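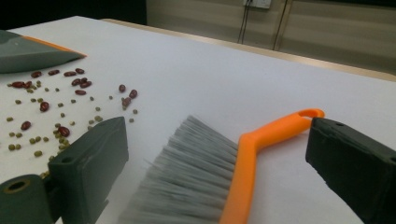
Sweeping task: brush rotates in the fingers mid-stroke, mung beans left behind

Student Projects > Manipulation

tallow_ridge wrote:

Senior project at Stonness, entering the tabletop cleanup event in the Delorme student challenge. The task is to sweep a mix of dried kidney beans and mung beans into a dustpan with a hand brush. We collect demonstrations with a hand-held gripper and train a policy for the arm in the lab.

Status on 3rd November: 418 demonstrations recorded, 54 thrown out for tracking loss. The rest went into training. The policy picks up the brush reliably. Two problems after that.

a) The brush yaws in the grasp during the first stroke. The handle is slim, hard plastic and the finger faces are flat. Once the bristle block has turned, the strokes land at the wrong angle and it never corrects.

b) Kidney beans go in. Mung beans mostly don't. They pass between the bristle bundles or roll off sideways, and the policy calls it finished with a patch still on the table.

Hand-held tool is 830 g with the camera on. Fingers are printed, no pads. The event scores by weight of material in the pan, with a deduction for anything knocked onto the floor.

Looking for input on (a) first.

kd_fourbar wrote:

Flat rigid finger on a curved rigid handle gives you a line contact if you're lucky. The bristles drag well away from the grasp point, so you have a moment arm and nothing resisting it but friction. Put 2 mm silicone sheet on both faces, and grip closer to the bristle block.

Where along the handle do your demonstrators grab it?

tallow_ridge wrote:

Varies by person. Mostly mid-handle, some near the hanging hole. We didn't specify it.

kd_fourbar wrote:

Then specify it. The policy learned the spread.

mossback wrote:

Disagree on pads as the first step. We ran Omevik pads on our club gripper last season and they fixed rotation, but the pads picked up dust and started sticking to the handle on release. The brush would hang on one finger and then drop. We lost more points on release than we had on rotation.

I would cut a shallow V-groove in the finger face. It locates the handle in the same orientation every time and it's one reprint. If you change the fingers, change them on the hand-held tool and the arm together, or your wrist view no longer matches.

kd_fourbar wrote:

A V-groove only works for the one handle diameter and one approach direction. Is the brush fixed by the rules?

tallow_ridge wrote:

Dustpan and brush are supplied by the organizers, same model for all teams. Grey pan with an orange lip, orange-handled brush. We bought the same set. Starting pose of the brush is randomized.

mossback wrote:

So the diameter is known. Groove.

lag_comp wrote:

Skipping the hardware argument. On (b), what does your termination signal look like? If the demonstrators stopped when the table looked good enough, the policy will stop there too. Muted green beans a few millimeters across don't survive much downsampling. What resolution goes into the encoder?

tallow_ridge wrote:

224 square, resized from the full image. No crop. Termination is a learned scalar, positive on the last few steps of each demo.

lag_comp wrote:

Check by eye before you touch the network. Save the resized input, open it at actual size, and see whether you can find a mung bean near the far side of the patch. If you can't, that's your answer for half of (b). Add a second, higher resolution crop of the area between the fingertips. It costs one more encoder pass.

Also look at how many of your demos include a second or third pass over the same area. If people sweep once and stop, there is no recovery behavior in the set.

tallow_ridge wrote:

Looked at the resized inputs. Kidney beans are clear. Mung beans are a few pixels each close to the fingers and gone farther out. Will try the crop.

Went through a sample of demos too. Most are one long stroke plus a short one at the lip.

pinion7 wrote:

I demonstrate for a team doing the same event (Dosar, robotics club). Some practical notes on stroke technique, independent of the model.

Long fast strokes flick mung beans. The bristles load up, release at the end of the stroke, and the small beans go past the pan. Keep the strokes short, keep the bristles in contact through the end, and lift only once the tips are over the lip.

Gather first, then push. We herd everything into a compact pile in front of the pan and then do the transfer.

The pan slides if you hit the lip. Ours is not fixed down. Come in at a low angle.

kd_fourbar wrote:

Gather then push doubles the episode length. With a learned termination signal that's more room for it to stop early. I'd take fewer, better strokes.

pinion7 wrote:

Our episodes did get longer. Our leftover weight went down as well. We time out at the event limit and don't use a learned stop at all.

lag_comp wrote:

Timing out is legitimate if the scoring doesn't reward speed. Does it?

tallow_ridge wrote:

Speed is a tiebreaker only. We could drop the learned stop.

mossback wrote:

Drop it.

On the floor deduction: if your wall side has any gap behind the table, beans will find it. Vary the pan position in the demos but keep the stroke direction away from the nearest edge.

tallow_ridge wrote:

Plan for the next round of collection:

- V-groove fingers on both the hand-held tool and the arm
- tape mark on the practice brush handle to show demonstrators where to grip, mark removed before recording
- short strokes, gather then push, repeat passes until the area is clear
- second image crop between the fingertips
- no learned stop, run to the time limit

The October demos stay in as pretraining for the pickup phase only.

kd_fourbar wrote:

The October demos have the old fingers in view. I'd hold out a few new-finger episodes and compare with and without the old set before committing. And keep a sheet of silicone around.

tallow_ridge wrote:

Agreed on the holdout. The fingers are on the printer now. I'll post the leftover weights for both runs when we have them.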